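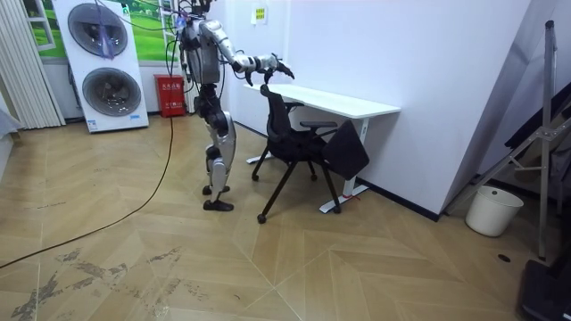 Workplace Arrangement and Upkeep
Handout 5: The Desk, the Chair and the Floor Around Them
Prepared by Annatjie Motaung for the Clinbridge certificate course
Revised February 16, 2024

1. Scope of this handout

This handout covers the single workstation: one desk, one chair and the floor a person needs in order to use them. Shared tables, reception counters and laboratory benches are treated in Handout 8. Students should have read the section on room measurement before attending, and should bring their own tape measure to the practical.

The word "station" is used throughout for the desk and chair taken together. The word "approach" means the strip of floor from the nearest walkway to the chair.

2. The desk against a wall

A desk placed against a wall takes up less of the room than one standing free, and it gives the user a fixed surface on which notices can be read. It also places the user's back to the room. Some people find this uncomfortable, and the occupant should be consulted before the position is settled.

A plain rectangular top on a metal frame is the ordinary choice for small rooms. Three points are to be checked when such a desk is inspected.

Crossbar. The user's knees and shins must clear it when the chair is fully drawn in.

Feet. A T-shaped foot extends to the front and rear of the leg. Record its full length on the plan, as students often measure the top alone and then find that a cabinet will not fit beside the desk.

Level. Press down on each corner of the top in turn. Any rocking is to be noted on the inspection sheet and corrected before the surface is used for writing.

Notices above a desk should be hung where a seated person can read them without leaning forward. Lettering that can be read only from a standing position should be reprinted in a larger size.

3. The chair

The chair is moved more often than any other item in the room and is the item most often left out of place. At the close of the working period it is returned to the desk, facing it, with the casters clear of any cable.

Chairs are moved by the backrest, with both hands. An armrest should not be used as a handle. Armrests on a single post work loose under a sideways pull, and Ladska, the course's practice room supplier, does not replace posts damaged in this way.

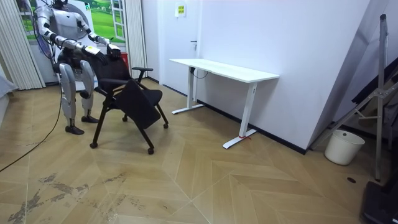 The person moving the chair stands behind it and guides it at walking pace. On a wooden floor the casters turn freely and very little force is needed. If the chair pulls to one side, stop, turn it over and examine the casters for thread or hair.

Seats and cushions require separate attention. A seat that tips forward, or any part that has come away, is reported on the day it is noticed. The chair is then labeled and taken out of use until Nabil Sfeir has signed the repair slip.

4. The floor

Cables are the principal hazard on the approach. A cable that must cross the floor is to be noted on the plan, and a person walking through should be told of it. Small items on the floor beside desk legs or along the wall are picked up before sweeping begins.

Fire equipment kept at floor level must remain in plain view and within reach. No chair is to be parked in front of it, including for short periods. Raghda Tarawneh will ask each student to point out the equipment on entering the practical room.

5. Windows, blinds and moving air

Vertical blinds should hang freely, with nothing resting against the slats. Where a window stands to one side of the desk, adjust the blinds with the occupant seated, then mark the preferred setting on the plan. A fan or air unit is placed so that it does not blow papers from the desk top.

6. Practical exercise

Students work in pairs and have 28 minutes. Each pair draws the station to scale, marks the approach, completes the inspection sheet and returns the chair to its place. Plans are drawn in pencil. Measurements are given in inches.

The written portion carries 22 points and the plan carries 18. Completed sheets are handed to Manon Dhillon at the end of the session. Students who miss the practical may apply in writing to repeat it in November.

Reading for next time: the Bakilana notes on storage, sections 1 through 4.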